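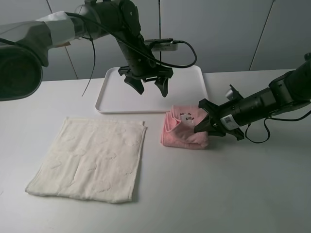 Jenő Veres writes that the dryer vent ought to come before everything else on the list, because by the time people get down to item nine they've wandered off to make a sandwich. Fair enough, Jenő! I've moved it to the top, and I've worked in a few of the other things you all sent after the last version went up.

So this is my laundry room checklist, as run twice a year at our house in Drultthorpe, with my comments after each item. I do it in April and again when the clocks change. Print it, cross out what you don't have, scribble on the rest.

THE DRYER

1. Vent hood outside opens when the dryer runs and closes when it stops.
Result: OK after cleaning.
Comment: I go out in my slippers and hold my hand under the flap. Last spring it barely puffed, and I found a wad of lint in there the size of a hamster. This time it opened fine but stuck a little on the way down, so I wiped the hinge and it behaved.

2. Duct behind the machine is metal, not crushed, not sagging.
Result: OK.
Comment: We replaced the old white plastic hose the year we moved in. If yours is still plastic or that thin foil stuff, put it on your list and don't wait for the next check. Ours is short and straight, with one elbow. My sister over in Wotidham has a run of 15 feet with two bends in it and she brushes hers out a lot more often than I do.

3. Lint screen washed in warm soapy water.
Result: Done.
Comment: I mean washed, on top of picking the lint off after each load. Dryer sheets leave a film you can't see. Run water into the screen and if it sits there in a puddle, scrub it with an old toothbrush.

4. Lint trap slot vacuumed.
Result: Done. One sock (baby size, and our baby is in middle school).

5. Nothing stored on top of or behind the dryer.
Result: FAIL.
Comment: Two cereal boxes waiting for recycling and a bag of rags. I know. They're gone now. The rags matter most if you ever use them for wood stain or cooking oil, and those I don't put through the dryer at all, even after a wash.

THE WASHER AND THE WATER

6. Supply hoses: no bulges, cracks, rust or drips at the fittings.
Result: Replace.
Comment: The hot one has a soft spot near the tap that I really don't like. I ordered a pair of braided ones from Vass, the hardware place on the corner, and they come in on Tuesday. Until then I'm shutting both taps after every load, which is a good habit anyway and one I keep losing.

7. Shutoff valves turn by hand.
Result: OK, cold one stiff.
Comment: Go gently if yours haven't been touched in years! I snapped a handle clean off in our old apartment and learned a great deal about towels.

8. Drain hose secured to the standpipe.
Result: OK.

9. Machine level, no walking on the spin cycle.
Result: OK.
Comment: It says on the lid that it takes 16 pounds. I have never weighed a load in my life. If I have to push to get the door shut, something comes out again.

10. Floor around the machine dry, no soft spots.
Result: OK.
Comment: Press with your heel along the wall. I also stuck a cheap water alarm back there, and I test it with a wet fingertip so it shrieks at me and the dog leaves the room.

DRYING RACKS AND FLAT DRYING

11. Rack hinges tight, no splinters, no rust.
Result: One leg tightened.
Comment: Our rack is called an Ullness and it's been pinching fingers since before I was married. I keep threatening to get a new one. There's a trick to folding it, with your thumbs on the outside, and everyone in the family has been taught it.

12. Nothing drying over or near a heater.
Result: OK now.
Comment: This was the one I used to be worst about. Sweaters especially, because they take forever and the heater is right there being warm. Now knits go out flat somewhere clean and pale where I'd see any dye coming out, and I turn them over before bed. It's slower, and I plan my sweaters like other people plan vacations.
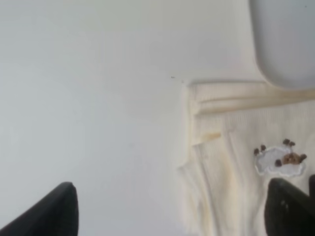 ELECTRICAL

13. Plugs and outlets cool to the touch after a full cycle, no brown marks.
Result: OK.
Comment: Feel the outlet cover with the back of your hand as well as the plug. Warm I'd keep an eye on. Hot, or a fishy smell, and I'd stop using it and call an electrician that day.

14. Outlet near the sink trips and resets.
Result: OK.
Comment: Push TEST, check the thing you've plugged in goes dead, push RESET. I use a night light for it. Quickest item out of all 14 and the one I hear gets skipped most, going by my inbox.

LEFT OVER FROM LAST TIME

The iron cord is fine and I've stopped listing it, since I've stopped ironing. The detergent is up on the high shelf with the latch on. I did move the stain remover there too after a reader mentioned that her toddler could open the "childproof" trigger faster than she could.

The water meter trick still works nicely if you suspect a slow leak. Turn everything off, write down the number, go have coffee, look again. Mine read 1,523 before and 1,523 after, so the damp patch by the door is probably the dog's bowl.

COMMENTS

Jenő Veres: Thank you for moving the vent. Do you disconnect the gas before pulling the dryer out, or is yours electric?

Reply from me: Electric! With a gas one I'd leave the pulling out to somebody licensed. I'll put a note next to item 2.

Jenő Veres: Mine is gas, so I'll make the call. The rack trick works with thumbs outside, by the way. We have the same one.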